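Leobardo Serrano

Doing the equipment budget for next year in public again. We have one two-arm station and want a second. Thread.

Quotes are in from Skostbridge and Beltrán. Skostbridge is cheaper up front. Beltrán includes spare fingers and a service visit, so the gap is smaller than it looks.

Lead time matters more to us than price. Beltrán says 60 days. Skostbridge wouldn't commit to a date, so I'm planning on September and not before.

Things I left out last time: cables, mounts, a second power drop, shipping. Those came to over 978 dollars and I had to move money from travel.

Consumables get their own line now. Toothbrushes in wrappers are cheap, but you go through them and the film gets torn up. Buying by the case from Bimutum.

Grippers: 2 in use, 3 on the shelf. I'd cut the monitor upgrade before I'd cut those.

Small packaged goods are still what we're buying for. Toothbrushes, a holder, a canister.

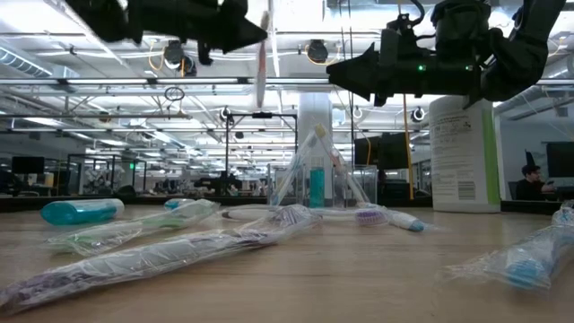

Should we lease the second station or buy it?
Buy it if you expect to run it most days for a few years, and lease it if the work might end sooner.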